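Home Tickets Knowledge base Staff room bookings Log out
3 min read

Ticket 679 - kitchenette hot tap, level 2, tripping the circuit
Opened by: Solomiia Sydorenko
Site: Falik building
Status: waiting on part

2026-09-16 8:40
Hot tap unit under the level 2 sink dead again. No light on the front, no hot water. Power point next to it dead too so the kettle's out as well. People are not happy. Can someone come before morning tea pls. SS

9:05 Joscha T
Went to board. Breaker 15 down. Reset it, held, unit came on, started heating. Left it.

9:20 Joscha T
Tripped again. Unit was still heating. Kettle wasn't plugged in either time, so not an overload from that.

9:35 Joscha T
Unplugged tap unit, reset breaker, kettle on by itself. Boiled fine, no trip. Boiled it again, fine. So it's the unit or its lead. Tagged unit out. Kettle ok to use, told Solomiia.

10:10 Solomiia
Thanks. Could we get a sign on the tap, ppl keep pressing it. Also the cupboard under the sink smells a bit musty, don't know if related??

10:50 Joscha T
Sign up. Had a proper look underneath with a torch. Bottom of cupboard damp at the back left. Compression fitting on the inlet weeping, very slow. Nipped it up a quarter turn, dried off, paper towel under it to check later. Rang Rin re previous job.

11:15 Rin Ogura
Prev job was mine. Replaced the filter cartridge on that one, didnt touch the inlet. Thermostat was fine then. Unit is a Steter, the older model, element seal is the usual suspect when they trip partway through heating. Check insulation resistance cold, then again after it's had a few minutes on.

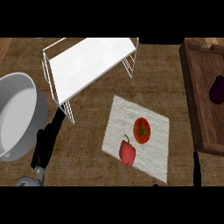

13:00 Joscha T
Cold reading ok. Ran it off the test lead for 3 minutes then isolated and read again, way down. Agree with Rin, element or seal. Paper towel still dry so fitting is holding for now.

13:25 Mulugeta Gebreyes
Asfaw have the element kit, $57 plus freight, seal included. Whole new unit is a lot more and we'd have to redo the bracket. Approve kit?

13:40 Keabetswe Hendricks
Approved. Put it on the Kalis maintenance code not the fitout one. If it goes again after this we replace it, don't want a third ticket in October.

14:05 Mulugeta
Ordered. No ETA yet, will chase.

14:10 Joscha T
Unit isolated at the wall and water off at the stop tap for that branch only, cold tap still works. Left cuboard doors open to air out, please leave them open. Will check fitting again first thing.

Next action: JT to fit element kit when it lands, re-test hot and cold, remove tag.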